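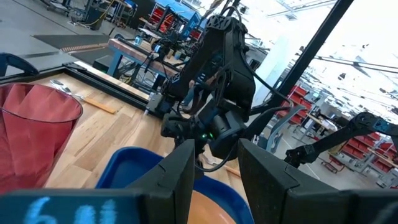

**Majimbun Automation // Working Practice Team**

Looking for people to help write (and then break) our rules for two-arm tabletop work. Short version up top, details under, email me if anything's unclear.

**What it is**

We've got robot arms doing kitchen-table type jobs. Trays, plastic cups, utensils, small stuff on a wooden top. Everybody who runs a station has picked up their own habits. Some are good. Some made it into the old handbook, which is 60 pages and which I'm told one person has read to the end. We want a house standard that fits on 4 pages and that a new operator can follow at 7 in the morning.

So: two kinds of people wanted. Start in August.

**1. Practice writer (paid, part time, 2 positions)**

You'd be:

- sitting with operators while they work and writing down what they do, incl. the bits they don't think of as a step
- turning that into plain rules. "Hands out of reach before the arms are enabled" = good. "Exercise due caution" = no
- checking our rules against the published safety standards for industrial and collaborative robots and flagging gaps. You don't need to know these by heart, you do need to be willing to read them
- keeping the change log. Every rule gets a date and an owner, no exceptions, I will chase you

Good if you have: time on a shop floor, lab or commercial kitchen, anywhere with a real checklist. Technical writing. Robot experience is nice, not required. Must write short.

Not a programming job. We have programmers.

**2. Trial operators (paid by the session, no experience needed)**

You get the draft rules and a station and you try to work by them. Pick up a cup, set it in a tray, hand a spoon from one arm to the other, reset the table, go again. We note wherever the rules leave you stuck. If you get lost thats our problem, you still get paid.

- 4 sessions each, mornings or late afternoons
- 18 or over
- fine with standing, and with repeating the same thing a lot
- closed shoes, hair tied back, no lanyards or loose sleeves. Rings off

A second person stays at the e-stop the whole time you're running. That one isn't a draft, it's already in force and it applies to visitors, managers and me.

**Stuff the draft covers so far**

- who can enable the arms, who can only stop them
- where people stand when both arms are live
- cables: routing, slack, who checks before a shift
- what's allowed on the table. No glass, nothing sharp, no open liquids near the housings
- bumps and drops. All get logged, even the dumb ones
- handover between shifts (weakest section, half a page of notes rn, please come fix it)

Gripper changes are in a seperate document and stay there for now. The Fodar stations aren't included either, different layout, their own write-up later.

**Pay and hours**

Writers: 2 days a week, on site at least one of them. Hourly rate is in the full posting, ask and I'll send it, same for both positions.

Operators: $100 per session plus parking. Paid at the end of the month, not on the day, sorry.

**How to apply**

Writers - send a resume and one page of instructions you wrote for anything at all. Machine setup, bread, how to close up a store. No cover letter pls.

Operators - just name, which times suit you, and anything we should know about access. The floor is step-free from the loading side, and table height can be discussed.

Put WRITER or OPERATOR in the subject line. Mail goes to Kartini Oei, Working Practice Team, or drop it at the front desk before 5 pm. Applied last round for the Pundex project? You're welcome to apply again, but send it fresh, I don't have the old files.

We're filling places as people come in, operators first.

K. Oei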